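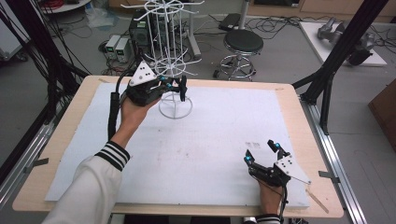 Jusdale gift shops told to keep their racks off the pavement

Shopkeepers on Jusdale's Skumiris Street have until the end of June to bring their display racks indoors, after the town council decided that keyrings are a hazard to the walking public.

The new rule covers anything that stands, spins or dangles within 75 centimetres of the kerb. On a street where the pavement is barely wider than that, it covers more or less everything, including the butcher's plastic pig.

Councillors voted 3 to 2 for the change at a meeting that overran by an hour, much of it spent on whether a bench counts as a display if someone is sitting on it. It does not.

The council says it received 110 complaints last year about blocked pavements in the town centre. Asked how many of those concerned racks, a spokesman said the figures were not broken down that way, but that bins had featured strongly.

Latrice Pettigrew has run Melo, the card and souvenir shop halfway up the hill, for long enough to remember the last time this happened. On that occasion the racks went in, trade went down, and the racks came out again one by one over the following spring without a word from the town hall.

"People don't come through the door for a fridge magnet," she said. "They walk past one, they give it a spin, and then they feel guilty and buy it. That's the whole business."

Mrs Pettigrew has started a petition, which had gathered 2,724 signatures when we went to press. This is an impressive showing for a town with rather fewer residents than that, and she puts it down to coach parties.

Traders who ignore the rule will get a letter, then a second letter, then a visit. The council has not said what happens after the visit.

Over at Mbeki, the hardware shop on the corner, the mops and buckets were still out at noon. The manager said he had read the notice with great interest and was waiting to see whether it would be enforced before lifting anything heavy.

A review is promised in the autumn, once the visitors have gone home and the pavement is empty anyway. The plastic pig has been moved into the butcher's window, facing the street.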